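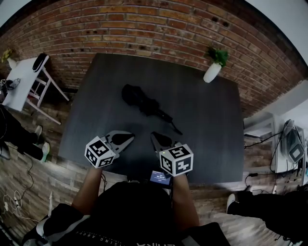
One of the dark gray tables at the Kowalczyk open day, Saturday morning.

I had been meaning to get out to Cuvbridge for the Kowalczyk open day for years, and on April 27, 2024 I finally got in the car and went. It's an umbrella and bag repair works, if you don't know it, tucked in behind the old rail yard, and they open the doors to the public once each spring. Parking was easy (go around the back, the front lot fills up early) and there was coffee and a very good poppy seed cake by the door, so I was happy before I'd seen a thing!

Our guide for the first half was Lyle Crenshaw, who has been there long enough to remember when the upstairs was all sewing machines. He took us through the frame room, where there are drawers and drawers of ribs and springs, many of them saved from umbrellas that couldn't be mended. A full new cover takes them four days, he told us, and most of that is waiting on the waterproofing. I asked far too many questions and he was very patient with me.

After that Sowmya Alva showed us how she cuts a panel. She let a few of us try it on scrap cloth, and mine came out looking like a slice of pizza somebody had sat on. She was kind about it. My sister's was much better, and I have been hearing about it ever since.

The shop at the end is small but worth saving some time for. I came away with a canvas tote for $20 and left my late uncle's big walking umbrella to have its handle seen to, which they say should be ready in August. I could have stayed another hour, but my sister wanted lunch, so we drove over to Zorside and had soup by the river.

Wear flat shoes if you go, the back stairs are steep.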